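**Cups, racks and a bit of patience: a chat with Beathag Jardine**

Beathag Jardine has been with Wondia for eight years, and she'll happily tell you the washing-up was never anybody's favourite part of the job.

"We were all rostered on for it, me included," she laughs. "So when Plindeo got the arms in, I thought, well, good luck to them!"

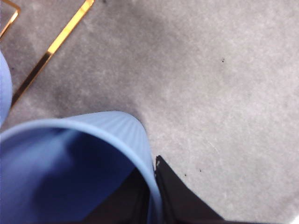

Her days have changed more than she expected. She spends less time at the sink, and a good deal more beside Eusebio Castaño, working out how a cup ought to be picked up in the first place (she has opinions).

"You stop noticing your own hands after a while, don't you? Then you've got to explain them to somebody."

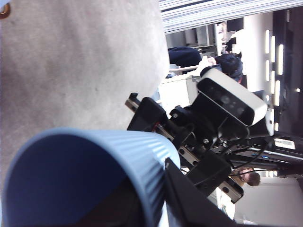
*A gripper finger beside a ribbed blue cup, with the camera on its mount.*

Did she worry about her hours? "Oh, of course. Ewan and I both did, and we said so." They kept them, she adds, and picked up some training back in May as well.
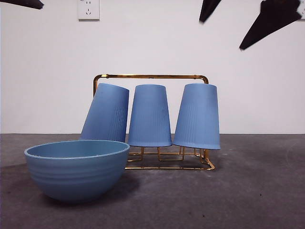
She still likes a rack stacked her own way, mind you, and she's teaching Eusebio that too.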